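Zabala Center Publishes Common Case Record for Exit Counseling Services

PRATSTEAD, Mar 29, 2019 – The Zabala Center for Disengagement Studies has published a common case record for services that work with people leaving violent extremist groups. The record, titled the Pratstead Form, sets out how counselors should document intake, contact, setbacks and case closure. It is designed for use across ideologies and does not contain separate versions for Islamist, far-right or other clients.

The form was developed with two service providers, Gromimia and the Zinudlow Counseling Service, and tested on closed files from both. The test set held 1,162 dated entries taken from the files of 92 former clients. Names, addresses and group affiliations were removed before the files left the providers' offices.

Exit services have tended to keep notes in whatever way suited the individual counselor. As a result, a file opened in one office is hard to read in another, and outside reviewers cannot tell whether a gap in the notes means that contact was lost or that contact took place and was not written down. The Pratstead Form addresses this second problem first.
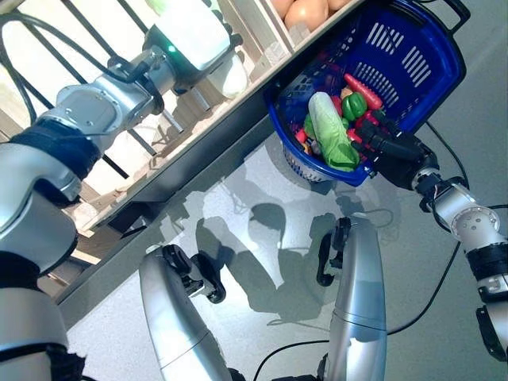
What the form records

The form is divided into 9 sections. The first four are completed at intake and cover the route of referral, the client's own account of why he or she wants to leave, immediate safety concerns, and consent. The next four are completed during the working period. The last is completed at closure.

Each contact is logged with a type, a duration and a short free-text note. Contacts that were planned but did not take place are logged in the same way and marked as missed. A missed contact must carry a follow-up action. If no action was taken, the counselor enters "none" and the section is treated as complete.

Changes in belief and changes in behavior are recorded in separate fields. A client who has cut ties with a group but still holds its views is entered as disengaged. The term "deradicalized" does not appear as a status anywhere on the form. Counselors in both test sites reported that the older status lists forced them to choose between two words that did not describe the person they were seeing.

Relapse is handled as an event with a date. It does not reopen the intake sections and does not change the case number. Under the previous practice at Zinudlow, a client who returned after a break was given a new file, so the same person could appear in annual totals more than once.

Results of the file test

Two readers worked through every file in the test set separately, transferring the entries to the new form without access to each other's work. Agreement was highest on referral route and on missed contacts. It was lowest on motive for leaving, where the original notes often gave several reasons in one sentence and did not say which of them came from the client.

The motive section was rewritten following the test. It now has one field for the client's words and another for the counselor's assessment. A third field, for statements from relatives, was considered and dropped. Statements from relatives go in the contact log under the date on which they were made.

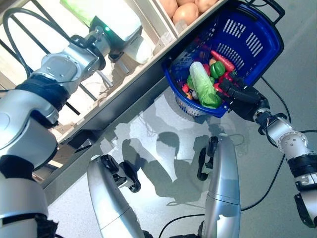
Closure was the other weak point. Many files had no final entry of any kind – the notes simply stopped. The form now requires a closure entry once 3 months have passed without contact, and the entry must state who decided to close the case and on what grounds. A closed case can be resumed under the same number at any time.

The test was not an evaluation of either provider's results. The files were read for completeness and consistency only, and no figures on success or failure can be drawn from them. The Center asks that the test results not be quoted for that purpose.

Work placement section

Employment is a regular part of exit work, and it was poorly documented in both sets of files. Notes such as "started job" or "job ended" gave no indication of the setting, the duties or the reason for the change. The new placement section asks for the type of workplace, the tasks assigned, the hours, and the name of the person at the employer who knows about the client's background, if there is one. Tasks are to be entered in plain terms that another counselor could check during a visit. For a placement in produce handling, an entry such as "places leafy vegetables in open, slatted wooden crates like the one in the picture" is acceptable, while "warehouse duties" is returned for more detail. The section also records whether the client travels alone to the site and whether former associates work or live nearby.
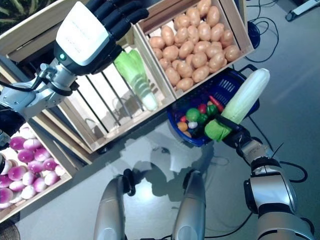

Placement reviews follow a fixed format as well. At each review the counselor notes attendance, any change in duties and any dispute. In food retail and storage placements, the review covers the actual materials in use, and the guidance notes take their example from ordinary stock. A single head of greens with a pale stalk, lying in a crate with a gapped floor, is enough for a client to explain how an item is handled and checked. The reviewer writes down the explanation and does not grade it. The purpose of the review is to establish that the placement is taking place as described and that the client can speak about it.

Employers do not receive a copy of the form. They may be told that a placement is supported by a counseling service, but the service is not named unless the client has agreed in writing.

Data protection and contact with authorities

The form separates information that may be shared from information that may not. Each field carries a mark showing whether it can be passed to a probation office, to a court, or to no outside body. The marks cannot be changed for an individual case. Where a counselor believes that there is a threat to life, the existing legal duties apply, and the form provides a page on which the disclosure is recorded.

This arrangement was the subject of long discussion during drafting. Gromimia takes a large share of its clients from self-referral and from families, and its position was that any standing link to the security authorities would reduce the number of people coming forward. Zinudlow receives most of its clients through the courts and already reports attendance. The published version allows for both models. The referral route entered at intake determines which reports are due, and the client is shown the list before signing.

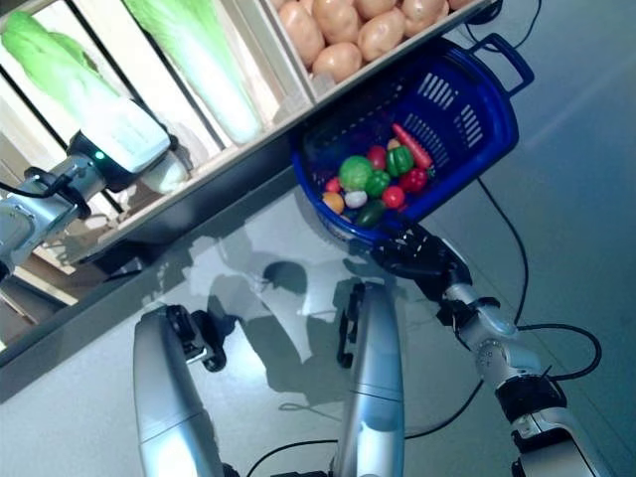 Clients may read their own file on request, with the exception of statements made by third parties. Corrections are added as dated notes, and the original entry stays in place. Files are held for the period set by local law and then destroyed, including any copies made for training.

Availability and training

The Pratstead Form is available at no charge to nonprofit and public services. It is supplied as a printed set and as a fillable document. The Center does not provide case management software and has no plans to do so. A list of field names and permitted values is included for services that wish to build the form into a system they already use.

Training sessions for counselors and file supervisors will begin in May at the Center's offices in Pratstead. The sessions cover the intake sections, the contact log, placement reviews and closure. Participants should bring a blank copy of the intake sheet now in use at their own service. Client files, including files with names removed, must not be brought to the sessions.

Gromimia will use the form for all new cases once its staff have completed training. Zinudlow will introduce it for voluntary cases first and will keep its current reporting sheet for court-ordered cases until the two have been compared. Files opened before the change will not be converted.

Comments on the wording of individual fields can be sent to the Center in writing. Each comment should give the section and the field name. Revised wording will be issued as a numbered supplement, and services using the printed set will receive replacement pages by mail.

About the Zabala Center for Disengagement Studies

The Zabala Center for Disengagement Studies is an independent research body based in Pratstead. It carries out applied research on exit work, family counseling and reintegration after prison. It does not take on clients and does not refer individuals to services.

Requests for the form, the file test report and training dates should be addressed to the Center's publications office.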